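30 de abril de 2023

Hace unas semanas renové un depósito en Koval, el banco donde tengo la nómina desde hace media vida. La renovación era automática. El tipo que me aplicaron seguía siendo prácticamente cero, mientras en la puerta de la oficina un cartel ofrecía el 4 % a quien trajera dinero de otra entidad. Pregunté si podía acogerme a esa oferta y me contestaron que era para clientes nuevos.

Creo que esta forma de tratar el ahorro es un error, también para el banco, y que el regulador debería obligar a cambiar la manera en que se comunica.

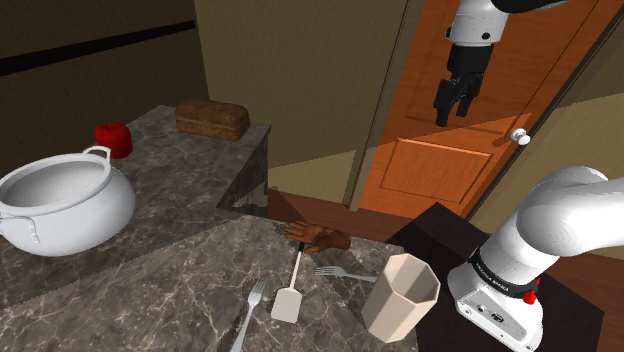
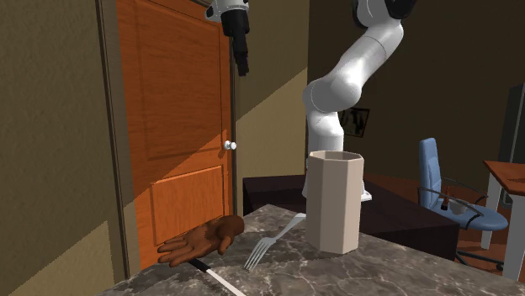

## Lo que paga quien se queda

El mecanismo es conocido. Cuando suben los tipos oficiales, las hipotecas variables se encarecen en la siguiente revisión, porque así lo dice el contrato. Los depósitos no tienen cláusula equivalente. El banco los sube cuando le hace falta dinero, y ahora le sobra. De ahí sale buena parte de la mejora del margen que todas las entidades presentan este trimestre como si fuera mérito de gestión.

Koval tiene 393 oficinas y una base de clientes mayor y poco inclinada a moverse. Su competidor en esta zona, Arnstead, tiene un perfil parecido y hace lo mismo: una cuenta promocional para captar y un depósito de siempre para los demás. La promoción de Arnstead exige domiciliar una nómina de al menos 600 euros. La de Koval pide además mantener el dinero un año, y si se retira antes se pierden todos los intereses. Nada de eso es ilegal y casi todo está escrito en el folleto.

Lo que el folleto no dice es qué cobra el cliente que ya estaba. Para saberlo hay que entrar en la aplicación, buscar el producto contratado y abrir un documento que en mi caso llevaba fecha de octubre. Un cliente de ochenta años no va a hacer eso, y el banco lo sabe.

## El argumento del banco

Conviene tomarse en serio la respuesta habitual. Los bancos dicen que durante años los tipos fueron negativos y que ellos no cobraron a los particulares por guardarles el dinero. Según esta versión, asumieron una pérdida entonces y ahora la recuperan.

Es cierto solo a medias. A la mayoría de los particulares no se les aplicó un tipo negativo, pero sí comisiones de mantenimiento que antes no existían. Yo empecé a pagarla en aquella época y la sigo pagando. Si el motivo de la comisión era que el depósito no rentaba nada al banco, el motivo ha desaparecido y la comisión debería haber desaparecido con él.

El segundo argumento es que el cliente es libre de marcharse. También es cierto, y yo mismo he abierto una cuenta en Pivcombe, una entidad sin oficinas que paga lo mismo a todos. El traslado me llevó varias tardes. Tuve que cambiar los recibos del agua y de la comunidad, esperar a que venciera el depósito y llamar dos veces porque la transferencia superaba el límite diario de la aplicación. Se puede hacer. Entiendo perfectamente a quien decide que por unas decenas de euros al año no le compensa.

Esa pereza razonable vale mucho dinero cuando se multiplica por todos los clientes. Una parte de la cuenta de resultados descansa en ella, y me parece un cimiento peor de lo que creen los analistas. El cliente que se entera de que lleva meses cobrando menos que el recién llegado no se enfada por la cantidad. Deja de fiarse, y la próxima vez que le ofrezcan un fondo o un seguro pensará que le ocultan algo.

## Lo que pediría

No pido un tipo mínimo fijado por ley. Un banco que no necesita depósitos no tiene por qué pagarlos caros, y obligarlo acabaría encareciendo el crédito o trayendo comisiones nuevas.

Pido algo más modesto. Que se avise al cliente 30 días antes del vencimiento de cualquier depósito, por carta a quien reciba cartas, con dos cifras juntas y en el mismo tamaño de letra: el tipo al que se le va a renovar y el mejor tipo que la entidad ofrece en ese momento por el mismo plazo. Si hay condiciones, que se indiquen al lado. Y que la renovación automática pueda deshacerse sin coste durante el mes siguiente.

La caja cooperativa Mondumden ya envía un aviso parecido. Tengo uno delante, de un familiar: ocupa una cara, se entiende a la primera y trae un teléfono en el que contesta una persona. No he visto que la caja se haya hundido por ello. Supongo que algunos socios habrán cambiado de producto y que la mayoría habrá dejado las cosas como estaban, pero sabiendo lo que cobraban.

El sector dirá que es más burocracia. Los mismos bancos me escriben cada mes para ofrecerme un préstamo preconcedido que no he pedido, con mi nombre, la cuota calculada y un botón para aceptarlo. Los datos los tienen y el sistema de envío también.

Mi depósito en Koval vence dentro de once meses. He puesto un aviso en el calendario.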